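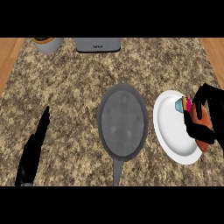
动画短片剧本写作 讲义八
删去的东西：一个剧本怎样从第一稿走到可以画分镜的稿子
任课：Ilaria Benedetti
2022年3月31日

上课以前

这份讲义接着上一讲的“愿望和障碍”。上一讲的作业我已经看完，批语写在各位的稿子上。有几位同学问，为什么我的批语多数是问句。我的习惯是这样：读的时候哪里不明白，就在哪里写问题。请不要把每一个问题都在剧本里用台词回答。有的问题说明那个段落可以删掉。

我的中文是成年以后学的，讲课时如果用词不准确，请当场告诉我。去年八月的短期班上，我把“伏笔”说成了“埋笔”，大家很客气，没有纠正，我说了一个星期。

这一讲需要带来的东西：自己的第一稿（打印，单面），两种颜色的笔，一本空白的小本子。电脑请放在包里。

一、我们用的例子

今天整堂课用同一个例子，是Ettore Rinaldi写的短片《Jalar》。他同意我把四稿都发给大家，包括他自己不太喜欢的第一稿。成片长8分钟。第一稿如果照着拍，我估算过，要25分钟。

先讲故事。Jalar是一个住在河边的小女孩，她的祖母Suksawat年轻时在渡船上唱歌，现在不唱了。村子对面要修桥，桥修好以后渡船就停。Jalar想在最后一班渡船上听祖母唱一次。故事的主干就是这样，从第一稿到第四稿没有改变过。

改变的是其他部分。第一稿里还有一个修桥的工程师Wisetti，一只会说话的白鹭，一段关于祖父的回忆，一场暴雨，一个村民大会。到第四稿，白鹭还在，但是不说话了。暴雨和村民大会没有了。回忆缩成一个镜头。工程师只剩下一双靴子和一把卷尺。

请先读第一稿和第四稿，中间的两稿先不要看。读的时候，用第一种颜色的笔画出第四稿里没有了、但是你觉得可惜的地方。这些地方我们后面要用。

二、写得好的部分也会被删

初学的人改稿，一般从写得不好的句子开始改。这样做没有错，可是常常改了很久，剧本的形状还是原来的形状。句子变漂亮了，故事还是太长，或者还是不知道往哪里走。

Rinaldi的第一稿里写得最好的一场是村民大会。台词很生动，每个人说话的方式都不一样。有一个卖鱼的老人反对修桥，理由是桥会挡住他看日落。这一场读到的人都喜欢，我也喜欢。第二稿他保留了，第三稿他缩短了，第四稿他删掉了。

为什么删？大会这一场里Jalar坐在角落，什么也没有做。她的愿望（听祖母唱歌）在这一场里没有前进，也没有后退。观众看完大会，知道了很多关于村子的事，关于她的事却一点也没有多知道。在长片里，这样的一场也许可以放得下。在8分钟里放不下。

我想请大家记住一个检查的办法。把每一场写成一句话，句子的主语必须是主角。例如：

第一场：Jalar发现祖母把唱歌时穿的衣服剪成了抹布。
第二场：Jalar从一块抹布上认出了刺绣。
第三场：Jalar去问船夫，祖母以前唱什么。
村民大会：Jalar……

写到大会的时候，你会发现句子写不下去，或者只能写“Jalar坐着听”。写不下去的那一场，先放到一边。我说的是放到一边，请不要马上扔掉。放到哪里，第五节讲。

课堂上有人会问：主角“观察”算不算做了事情？可以算。条件是她观察以后做的事，和观察以前打算做的事不同。如果前后一样，就不算。

三、说话的白鹭

第一稿的白鹭有很多台词，它的作用是向观众解释Jalar的想法。比如第一稿第三页：

白鹭：你为什么不直接问她？
Jalar：我怕她生气。
白鹭：她不是生气，她是难过。

这三句话读起来很顺，情感也是真的。问题在哪里？请大家安静地想两分钟，写在小本子上，再往下看。

问题在第三句。故事的后半部分，Jalar要自己发现祖母的沉默是因为难过。白鹭在第三页就把这个发现送给她了。后面她走到船夫那里，走到仓库里，找到那张旧船票，这些动作都变得多余，她已经知道答案了。观众也知道了。

Rinaldi第二稿的做法是删掉第三句，保留前两句。第三稿他发现前两句也没有必要，在第四稿里，Jalar站在祖母的门外，抬起手，没有敲门，又把手放下。白鹭站在水缸边上看着她。这个段落没有一句话，我们明白她害怕。

动画的作者比真人电影的作者更容易写会说话的动物。会说话的动物本身没有问题。请检查的是：它说的话，画面能不能做到？如果画面能做到，就让画面做。如果画面做不到，再看这句话应该由谁说。有时候最合适的人是主角自己，有时候是一个完全不了解情况的人，比如买鱼的客人。

Touran Sadeghi是这部短片的分镜师，她告诉我，白鹭不说话以后，她画它的时间反而变长了。因为不说话，它的脖子、它转头的快慢，都要有意思。这一点请写剧本的同学注意：你删掉一句台词，工作并没有消失，它到了别人的桌子上。所以删的时候，要在动作描写里给同事留下足够的东西。“白鹭看着她”是不够的。第四稿写的是“白鹭把一只脚收起来，看着她，直到她走”。Sadeghi说，收脚这个动作给了她全部的节奏。

四、回忆的长度

回忆是学生剧本里最难处理的部分，我每年都要讲，每年讲的都有一点不同。

第一稿的回忆有两页。祖父和祖母在渡船上认识，结婚，祖父去城里工作，没有回来。祖母从那天起不唱了。内容很完整，有开头有结尾，它几乎是另外一部短片。麻烦也在这里：观众看完这两页，会更想看祖母的故事，回到Jalar的时候，要重新适应。

第三稿里，回忆缩到半页，只有祖父上岸的那一段。第四稿里剩下一个镜头：船上的长凳，年轻的祖母坐在左边，右边的位置空着，她的嘴还张着，像是唱到一半。

对这个镜头，班上的意见从来不一致。有人认为太少了，看不懂空着的位置是谁的。有人认为刚好。我自己的意见是，Jalar也不知道那是谁的位置，观众和她知道得一样多，这样比较公平。但是如果你觉得看不懂，请把你的感觉写下来，交给作者的时候不要说“观众会看不懂”，请说“我没有看懂”。“观众”是谁，我们在这个教室里没有办法知道。

关于回忆，可以试下面的练习。先把回忆全部删掉，请一个没有读过的同学来读。读完请他讲一遍故事。他讲的时候如果停下来，问“等一下，为什么她……”，就把他停下的位置记在稿子上。回忆只需要回答这个位置上的问题，其他的都可以不写。

有一个例外。如果你的回忆和现在的故事是两条平行的线，两边一样重要，上面的练习不适用。这样的结构我们在第十讲再谈。

五、抽屉本

我请大家带一本空白的小本子，它的名字叫抽屉本。这个名字是我的老师Lucrezia Caputo起的。她把删掉的场景剪下来，贴在本子里，写上日期和原来的剧本名。我做学生的时候觉得很麻烦，现在我自己有很多本。

规则很少：

删掉的东西，凡是超过三行的，抄到或者贴到抽屉本里。
每一条写上是从哪一个剧本、哪一稿删下来的。
在旁边写一句话：我为什么喜欢它。
改稿期间不许翻看。

最后一条是Caputo老师最严格的一条。她认为，作者舍不得删，多半是害怕东西丢了。东西有了地方放，手就会放松。但是如果你改到一半去翻抽屉本，你会把它们一样一样又拿回来。我试过，确实如此。

那位因为日落反对修桥的老人，现在就在Rinaldi的抽屉本里。他正在写的新剧本叫《Manau》，讲一座山上的邮局，据我所知，老人已经搬到了山上，现在他反对的是一棵树。

也有同学的抽屉本一直没有打开过，这也没有关系。

六、工程师的靴子

第一稿里的工程师Wisetti是一个完整的反面人物。他看不起村民，他催促船夫离开，他踩坏了祖母的菜地。第二稿里，作者觉得这样太简单，就给他加了一个女儿，让他在晚上给女儿打电话，显得他也是一个父亲。这个修改很常见：人物太坏，就给他加一点好。

加了以后，剧本多了一页。Wisetti变得比较可信了，可是他同时变得比较重要了。观众开始等待他和Jalar见面，等待他改变主意。作者并没有准备写这些。

第三稿没有解决这个问题。第四稿里，作者换了一个问法：Jalar眼里的工程师是什么样子？她比较矮，常常蹲在船板上，她看到的是靴子，还有从上面垂下来的卷尺。于是工程师没有脸，也没有台词，卷尺收回去的时候发出“唰”的一声，祖母每次听到都停下手里的活。

我很看重这个修改。它没有把坏人写成好人，也没有把好人写成坏人，它决定了从哪里看。当你觉得一个次要人物“太简单”的时候，在给他加内容以前，请先问两件事：主角看到了他多少？主角需要看到他多少？

补充说明一下声音。剧本里写声音，请写得具体，但是不要替音响师选择工具。“卷尺收回的声音，短，比需要的响”是好的写法。“用某某效果”不是编剧的工作。Ottavio Lo Presti给《Jalar》做声音，他对第四稿的唯一要求是，在祖母唱歌以前，河水的声音要在剧本里停一次。作者照做了。大家看第四稿第六页中间，“水声停”单独占了一行。

七、结尾的歌

祖母最后唱不唱？四稿里有四个答案。

第一稿：她唱了，唱完整首，歌词都写在剧本里，村民在岸上跟着唱。
第二稿：她唱了，Jalar哭了。
第三稿：她没有唱，Jalar自己唱。
第四稿：Jalar唱，唱错了一个字，祖母纠正她，只纠正那一个字，然后片子结束。

第三稿和第四稿的差别只有一个字，在我看来是四稿里最大的一次进步。请大家分组讨论十分钟，题目是：Jalar得到她想要的东西了吗？每一组只能回答“得到了”或者“没有得到”，然后用剧本里的动作来证明，不能用“感觉”“氛围”这一类词。

我不提前说我的答案。往年的讨论里，两边人数常常差不多，也有一年全班都说没有得到，只有坐在后面旁听的Caputo老师说得到了，她还说这个问题不值得讨论十分钟。

讨论的时候请一位组员做记录，写下第一个被提到的动作是什么。大家先想到的动作，多半是剧本里写得最清楚的那个。

八、怎样给别人的稿子提意见

下一次课是小组互读，所以这里写一些具体的要求。

先说你看到了什么，再说你想到了什么。例如“我看到她三次走到门口都没有进去，我想她可能早就知道里面是什么”。

不要提供解决办法，除非作者问你。你的办法常常很好，但那是你的剧本的办法。

每份稿子最多写三条意见。如果你有更多，请选择。选择的过程对你自己的改稿也有用处。

作者在听意见的时候不说话，只记录。全部听完以后，作者可以问问题，不可以解释。我知道这一点很难。我自己听意见的时候，手里会拿一个杯子，想解释就喝一口水。

意见互相矛盾是正常的。两个人都指着同一个地方，一个说太快，一个说太慢，那么那个地方多半有问题，可是问题不一定是快慢。

还有一点关于语言。班里有几位和我一样，不用母语写作。有人在交稿时写很长的道歉，说自己的中文不好。以后请不要写。剧本的语言本来就应该简单，动作描写用常用的动词就可以了。如果意见是关于语法的，请用铅笔直接改在稿子上，不算在三条意见里面。

九、四稿对照（供复习）

第一稿：五个主要人物，有台词的白鹭，两页回忆，暴雨，大会。结尾全村合唱。
第二稿：删去暴雨。白鹭的台词减少。工程师有了女儿。结尾祖母独唱。
第三稿：大会缩短，回忆半页，白鹭只剩两句话。结尾Jalar独唱。
第四稿：删去大会，白鹭不说话，工程师没有脸，回忆一个镜头。结尾纠正一个字。

请注意，暴雨在第二稿就删了，没有人可惜过它。作者自己后来也想不起来为什么写了暴雨。我猜想，是因为河边的故事好像应该有一场暴雨。这种“好像应该有”的东西，在第一稿里都可以找到一两处，请在自己的稿子里找一找，用第二种颜色的笔圈出来。

十、作业

1. 把自己的第一稿按场写成一句话一场的清单，主语都是主角。写不下去的场，留空，不要硬写。

2. 选择一场留空的，从剧本里拿出来，放进抽屉本，写上“我为什么喜欢它”。

3. 选择一段台词，不超过15行，改写成完全没有台词的动作描写。两个版本都交。改写以后变长是允许的。

4. 交第二稿。第二稿必须比第一稿短。短多少没有规定。有位同学曾经只短了一行，那一行删得很对，我给了通过。

5. 不用交，但是请做：重新看你用第一种颜色的笔在《Jalar》第一稿上画出的地方，选一处，写几句话，说明如果是你，会不会留下它。

成绩的算法和前面一样，改稿占的部分比第一稿大。总分里写作过程的部分最高可以到99分，最后一分我留着，这是我的老师的习惯，我没有改。

稿子请在下一次课开始以前放在我桌上，打印，单面，页码写在右下角，名字写在最后一页的背面。互读的时候大家先不看名字。

需要《Jalar》第二稿和第三稿纸本的同学，可以课间来找我拿，读完请放回文件夹里，顺序不要乱。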